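**Truvomeo Exam Prep Pack – Court and Clerk Posts**

If you're getting ready for a government clerk exam, this is the pack we wish we'd had the first time we sat one! It's a printed set with a workbook, a stack of practice papers and a slim guide to filling in application forms, all in one sturdy folder.

The workbook has 429 pages and covers general knowledge, basic English, office math and simple legal terms. Every chapter ends with a short drill, and the answers are worked out in full at the back (we love this part – you see where a mark gets lost). There are 6 practice papers of 100 questions each, set out like the real thing, with blank answer sheets you can tear off.
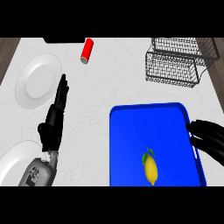
Palesa Baloyi wrote to us in April that the typing passages were harder than the ones in her old book, and that she'd have liked a few more of them. We listened! The new printing adds three longer passages, including one made up of court notices full of dates and case numbers.

**What's in the folder**

- Workbook, spiral bound
- Six practice papers with answer sheets
- Application guide with a document checklist
- Wall planner for a three-month study plan

The guide goes through photo sizes, fee receipts, age proof and the other bits that trip people up. Rules differ from one notice to the next, so keep the official notification beside you as you fill in the form.

Updated Jul 20, 2023. Owners of the earlier printing can ask for the new typing passages as a separate booklet.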